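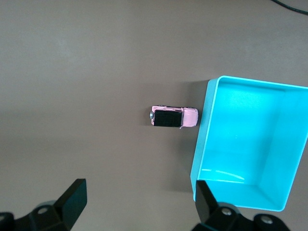 Thursday, afternoon

Toy sorting, second table. Bongani did the vehicles before lunch and I took over from him. The rule we settled on stays the same: small vehicles go in the turquoise bin, anything with a loose part goes back to the shelf with a tag.

The pink pickup is on the list as Uledel 2. It keeps getting entered as a van on account of the black cover over the bed. It is a pickup. I changed the entry and told Lourenço so he can fix his copy too.

List stands at 1,329 entries after today. Still 600 without a category, mostly from the Atallah boxes. Lourenço wants to drop the color column. I would keep it, as it is the quickest way to tell two pickups apart when the label has come off.

Table: keep the brown top clear between items. Adapter and cables stay over on the white surface next to it, and the slack should be coiled and tied before the next session.
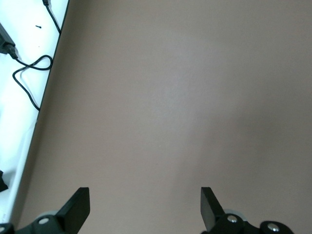

Ties are in the Stundix drawer, or were in May. If there are none left, use tape.

Left to do:
check the white side for small screws and bits, sweep if needed
print new tags, 2 sheets
ask Bongani where the Imus box went
start on the trucks with missing wheels, if Lourenço has found the spares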